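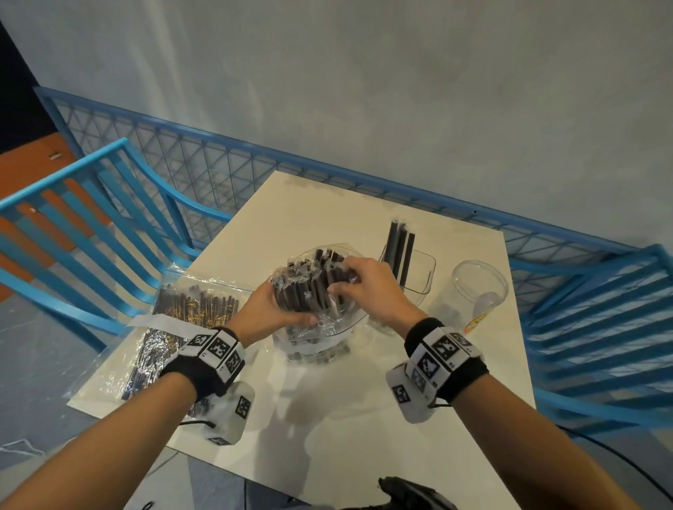 Rudix Issues Service Procedure for Wrist-Marker Tracking Cells

January 2020 – Rudix has released a setup and service procedure for its Petico tabletop cell, which records hand motion during packing and unpacking work. The procedure replaces the short checklist issued in October.

The Petico tracks the operator's wrists through printed square markers carried on elastic bands. Most faults reported to the service desk come down to the bands: a plate has shifted, a marker face has picked up glare, or the left and right sets have been swapped.

Under the new procedure, bands are fitted before the cell is powered up. Plates must sit flat across the top of the wrist, with the marker cube hanging clear of the palm. Cords are routed away from the work area. The operator then holds each wrist still over the table for 7 seconds while the software confirms the marker numbers.

Marker faces are wiped with a dry cloth after every 40 recordings. Scratched or lifted plates are replaced as a set – single plates are not supplied. After any replacement the cell must be recalibrated using program 106.

Clear film, cups and straws remain approved handling items. Reflective packaging may be used if the lighting check passes.

The procedure ships as document 2068 and applies to all Petico cells, including those installed by Lyimo. Replacement band sets can be ordered through Flolance.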